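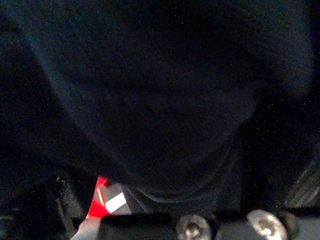

Wrist view, navy cloth, a little red and white at the bottom left. Most of our working day looks like this.

Gallery: Merasden, the software side

People who ask to see what we do usually want the arm. The arm is fine. It goes where it is told, and when it goes somewhere daft, the fault can be traced to one of us sitting ten feet away with a biscuit. This page is for the other part: the code that looks at a heap of fabric and has to decide which bit of it is worth grabbing.

There is only one picture in the gallery so far. Senthil Unnithan, who looks after the perception code, was asked in August to choose his favourites from the logs and sent back one, with the note "they are all this one". The page template wants a line or two per picture. With a single picture to go round, I have given it several goes, one for each piece of software that has to make sense of it.

As seen by the segmenter (Fagerlund)

Fagerlund's job is to draw a line round the cloth. In a view like this it would happily draw the line round everything, call it cloth and go home early. The dark folds give it very little to work with, so we lift the shadows before it gets a look in. Lift them too far and the speckles start turning up as objects. One release reported 66 separate garments in a heap of one. The threshold has since moved, and so has the person who set it, though only to a desk by the window.

As seen by the fold finder

Look for the big rounded lobe hanging down the middle and the curved, rolled edge along its underside. To you or me that is an edge, and a good one to pinch. The fold finder scores edges by contrast, and the thin greyish rim is only just brighter than what sits behind it. We now let it score curvature as well. It has become very fond of curves, and last month proposed a confident grasp on the rim of a mug.

As seen by the self-mask

The black bracket and the two silver screw heads along the bottom belong to the gripper. They are also the shiniest things in view, along with that bit of red and the white patch beside it. Before the self-mask existed, the planner kept choosing the screws as targets, which meant asking the arm to pick itself up. It would work on the problem for the full 5 seconds allowed and then return "no solution", with what I like to think was some dignity. The mask is drawn from the gripper model and redone whenever anyone changes a fitting and remembers to say so.

As seen by the planner (Nostum)

Nostum never sees a picture at all. It gets a list of grasp points and a rough depth for each, and navy fabric in deep shadow is a miserable thing to get depth from. Where the numbers are missing it used to assume zero, meaning the cloth was touching the lens. Now it assumes nothing and asks for another view from a little further back. This has made it slower and much better company.

As seen by the log viewer (Vunix)

Vunix is the tool we wrote so that we could stop opening frames one at a time. It sorts a run by brightness, by confidence, or by how badly the modules disagree. Sorting by disagreement is the useful one. Sorting by brightness gives you 698 thumbnails of darkness and then, at the far end, a screw.

There is a search box too. It searches the notes people have left on frames. The commonest note is "?", and the runner-up is "see previous".

More pictures will go up once Senthil has been asked again, probably with biscuits. If you want the segmenter's settings for dark fabric, they are in the Fagerlund folder under "shadows", in the file called "final". Ignore the one called "final2"; it was a bad week.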